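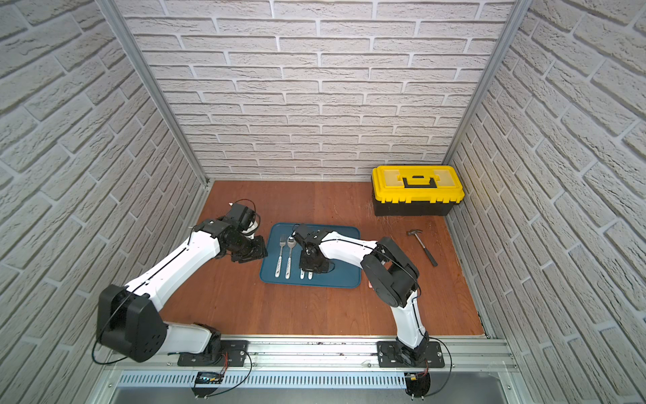
Pikwood block heel sandals, three weeks of wearing

I bought the Pikwood sandals in June, after I saw them on almost every fashion account that I follow. The model is called Karis. It has a block heel, two straps over the toes and one thin strap around the ankle. I took the color "sand", which in daylight is closer to a pale pink. The price was 109 dollars with shipping, and for me this is a serious amount for summer shoes.

First, the size. I am usually between a 38 and a 39, and the chart on the shop page told me to take the 38. My heel was then almost over the back of the sole, so I sent them back and asked for the 39. The exchange took 3 days, with no extra payment. If you are between two sizes, please take the bigger one and close the ankle strap one hole tighter.

The heel is the best part. I don't walk well in high heels and I avoid them at weddings, but my cousin got married in July and I had these on from noon until the last dance. Grass was no problem. Old stone stairs were no problem if I went slowly. My feet were tired at the end, of course, but the next morning I could walk normally, and I can't say this about my Nasrallah pumps, which cost me double.

The straps I like less. The inside edge of the toe strap is hard and was cutting me near the small toe during the first week. A friend told me to wear them at home with thick socks in the evening. I felt ridiculous and it helped. Now the leather is softer on the left shoe, and the right one is still a little stiff.

About the color I have to warn you. "Sand" takes every mark. I wore dark new jeans one time, and the back of the ankle strap became blue. I tried a damp cloth, then a white eraser, and the eraser removed most of it. The same shoe exists in black and in a brown called "walnut", and if I bought again, I would choose the brown.

How to wear them: with a long slip dress they look very elegant, and with wide linen pants also. With a short skirt I found them heavy on my leg, but I am 1.60 m and maybe on a taller woman it is different. The stylist Liette Thibodeau showed them in her summer post with a loose men's shirt and a gold chain belt. I copied this without the belt and got two compliments at work.

I also looked at the Sisavach version before I decided. It is prettier in the details, with a covered buckle, but the heel is thinner and the shop had only small sizes left.

Good: stable heel, easy exchange, buckle that stays closed.
Not so good: hard toe strap, delicate color, no spare heel tips in the box.

I give four stars from five. I will wear them again in September, when my sister has her birthday dinner.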